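## Versuch 3: Greifervergleich am Tischaufbau

Begleitblatt zum Praktikum Handhabungstechnik, Gruppe A und B. Bitte vor dem Termin lesen, die Vorbereitungsfragen aus Versuch 2 werden nicht wiederholt.

### 3.1 Worum es geht

Verglichen werden zwei Greifer an demselben Arm: der Zweifingergreifer Vistby mit weichen Fingerkuppen und der Parallelgreifer Dunmore mit starren Backen. Der Controller (Undov) bleibt in beiden Reihen gleich, ebenso die Kopfkamera. Geändert wird nur, was am Flansch sitzt - und damit der Werkzeugmittelpunkt, der nach jedem Wechsel neu einzutragen ist.

Die Greifaufgabe lautet: Apfel aufnehmen, auf dem Teller ablegen, Greifer öffnen, Arm in Ruhelage. Jede Gruppe fährt die Aufgabe mit jedem Greifer sechsmal.

### 3.2 Vorbereitung

1. Arm einschalten und referenzieren. Der Not-Halt liegt in Reichweite der Person, die den Versuch fährt, nicht der Person, die protokolliert.
2. Greifer montieren, vier Schrauben über Kreuz anziehen. Das Kabel darf beim Drehen des letzten Gelenks nicht spannen.
3. Längenmaß des Greifers im Controller eintragen: Vistby 257 mm, Dunmore 293 mm. Ein vertauschter Wert ist der häufigste Fehler in diesem Versuch. Der Dunmore fährt dann in den Tisch.
4. Tuch auflegen. Falten dürfen bleiben, solange Apfel und Teller nicht kippeln. Das dunkelgraue Tuch schluckt viel Licht, der weiße Teller ist dagegen der hellste Teil im Bild. Die Belichtung deshalb fest einstellen und für beide Reihen so lassen.
5. Apfel links, Teller rechts daneben, dazwischen ein Streifen Tuch frei. Stiel nach oben. Zur Kontrolle ein Bild der Kopfkamera aufnehmen; am rechten Rand darf die schwarze Fingerspitze hineinragen, Apfel und Teller müssen vollständig zu sehen sein.

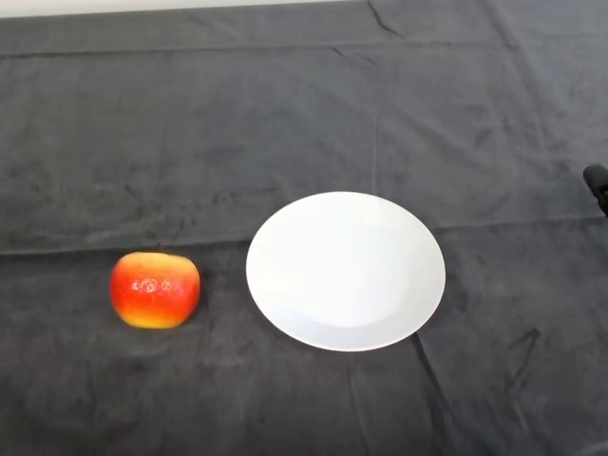

### 3.3 Durchführung

Die Segmentierung trennt den Apfel über die Farbe vom Untergrund. Das klappt bei Rot und Orange gut. Der gelbe Streifen unten am Apfel geht in den Schatten auf dem Tuch über, und dort liefert die Maske manchmal eine zu hohe Unterkante. Der Greifpunkt wandert dann nach oben. Vor jedem Lauf die Maske ansehen und im Protokoll mit "ok" oder "zu hoch" vermerken.

Die glänzenden Stellen auf der Oberseite können als Löcher in der Maske erscheinen. Löcher im Inneren werden vom Skript gefüllt und müssen nicht notiert werden.

Schließkraft: mit der niedrigsten Stufe beginnen. Rutscht der Apfel beim Anheben, eine Stufe höher und den Lauf neu zählen. Beim Dunmore die dritte Stufe nicht überschreiten, die starren Backen hinterlassen sonst Druckstellen, und ein beschädigter Apfel ist für die weiteren Läufe nicht mehr vergleichbar.

### 3.4 Protokoll

Pro Lauf eine Zeile:

| Spalte | Inhalt |
|---|---|
| Greifer | V oder D |
| Maske | ok / zu hoch |
| Kraftstufe | eingestellter Wert |
| Ergebnis | abgelegt / gerutscht / verfehlt |
| Bemerkung | z. B. Tellerrand berührt |

"Abgelegt" gilt nur, wenn der Apfel nach dem Öffnen im Teller liegen bleibt. Rollt er auf den Rand und bleibt dort, zählt der Lauf mit Bemerkung.

### 3.5 Auswertung

- Erfolgsquote je Greifer, getrennt nach Maskenzustand.
- Kurze Begründung, welcher Greifer bei falsch geschätzter Unterkante toleranter ist.
- Ein Absatz zur Frage, ob ein helleres Tuch die Maske verbessern würde und was man sich damit am Teller einhandelt.

Abgabe als PDF bei Solange Hawthorne, Raum 652. Fragen zum Controller an Géza Balogh. Die Daten aus dem Oktober liegen im Kursordner und dürfen zum Vergleich herangezogen werden - dort war allerdings noch der alte Fingersatz montiert.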